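Storing Extension Cords and Keeping Them Usable

Home > Workshop > Tips

Most extension cords wear out at the ends and from being wound badly. The copper in the middle is usually fine for decades. If a cord has started to twist up on itself every time you pull it out, the strands inside have been turned the same way too many times, and winding it tighter will make it worse.

Winding

Do not wrap a cord around your hand and elbow. Each turn puts a twist in the cord, and after a season or two the twist stays. Use over-under coiling, the way stage crews do it. Make the first loop the normal way. For the second, turn your wrist so the loop goes on backward, with the cord passing underneath. Alternate until you reach the end. It feels clumsy for the first few tries and then your hands learn it.

Start from the plug end on short cords. On anything over 50 feet, start from the middle: fold the cord in half and coil both strands together. You end up with half as many loops and both ends on the outside.

Keep the loops big. A heavy 12-gauge cord wants loops the width of your shoulders. A lamp cord can go smaller. In cold weather the jacket stiffens, so bring the cord indoors for an hour before you coil it.

If a cord already has a twist in it, lay it out straight on the driveway on a warm afternoon, hold one end and let the other end spin freely as you walk the length of it. Leave it in the sun until it goes soft, then coil it over-under. Two rounds of this will fix most cords. A few are past saving.

Ties

Hook-and-loop straps are the best thing for the money. Buy the kind with a slot at one end so the strap stays on the cord while it is in use. Put it near the plug that goes in the wall, never near the tool end, where it will snag on the work.

I bought a roll of 100 from Petersen years ago and still have most of it. Zip ties are for cables that stay put. Wire twists cut into the jacket. String works if you tie a bow.

Hanging

Wide hooks only. A nail or a thin hook puts all of the weight on one spot and leaves a kink. The curved Bestoletti hose hangers are made for the garden but they are the right shape for cords too, and I have 4 of them in a row over the bench. Screw them into studs. A long heavy cord is enough to pull a drywall anchor out over time.

Hang the cords by length, shortest nearest the door. Mark the length on the plug with a paint pen. Tape labels get gummy in a hot garage and slide off by August.

Bins

Bins are fine for chargers, adapters and short cords up to 10 feet or so. Long cords in a bin turn into one lump. Use open bins without lids, as lids get lost and then things get stacked on top. One layer of coils per bin, standing on edge like records. If you have to dig, you need a second bin.

Shelf depth matters more than bin size. I measured mine at 495 mm, which takes a standard tote with a little room left for fingers behind it. The Prustov totes have a lip that catches on wire shelving – fine on wood, annoying on wire.

Checking

Twice a year, in April and again in September, run every cord through your hand from one end to the other with nothing plugged in. You are feeling for nicks, flat spots and places where the jacket has gone hard. Look at the plug. Brown marks on the blades mean it has been running hot, either from a loose outlet or too much load. Throw out anything with bare wire showing. Electrical tape is not a repair.

A worn plug on a good heavy cord can be replaced with a screw-terminal plug from the hardware store. Match the gauge and keep the ground wire a little longer than the other two, so it is the last to pull loose. Jutard sells one with a clear body that lets you check the screws without opening it.

In use

Uncoil the whole cord before running a heater, saw or compressor. A cord left in a tight coil under load holds its heat. Keep it out from under rugs and away from the swing of a door. Where a cord goes overhead, leave enough slack at each moving part for the full travel, and support it on both sides of the slack. When you unplug, pull the plug and not the cord – everyone knows this one and hardly anyone does it. 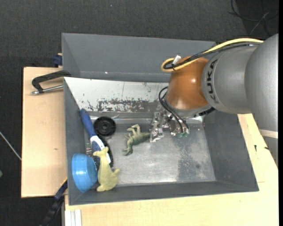 Dana wrote in to say that over-under coiling leaves a string of knots if one end gets passed through the middle of the coil, and that she now straps both ends to the outside before hanging anything up.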